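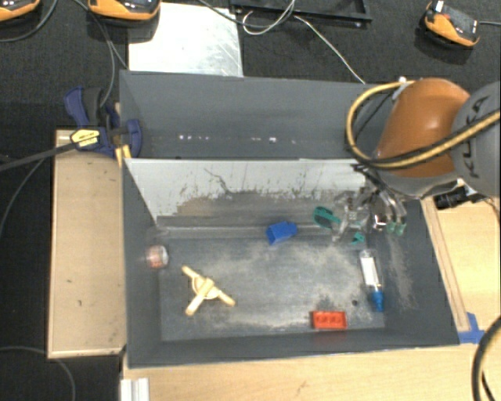

Everyone selling storage right now wants you to believe a big gray bin will fix your life. I have doubts.

Sachiko Mizuno has been telling me for months that I need "zones." One bin per zone. I asked what happens to the stuff that has no zone. She said it gets a bin.

So I looked at the Pemton ones. They claim the large size survives 1,000 uses. Uses of what? Putting a sock in it? Dropping a wrench in it? The label doesn't say.

Scuffs don't bother me, by the way. A bin with a scratched-up floor has at least been doing something. It's the spotless ones in people's garages I don't trust.

What bothers me is depth. Tall walls look great in the store. Then everything you own lives at the bottom and you're bent over at the waist looking for the tape.

Arif Jayasinghe says the answer is to keep only a handful of things in each one. Fine, but then why is it that big? You've bought a bathtub for your batteries.

Also the price. 50 bucks each at the place in Cernbridge, and they push you toward the set of 4. I have never needed a set of 4 of anything except tires.

And please stop telling me they nest. They nest when they're empty. Mine will never be empty — that's the whole problem I'm trying to solve.

Went back Sunday and measured one anyway. It won't fit under the workbench. The smaller one will, but it comes with a lid I don't want.

If anyone has had a big open bin for more than a year and can still find things in it, tell me how. No zones please.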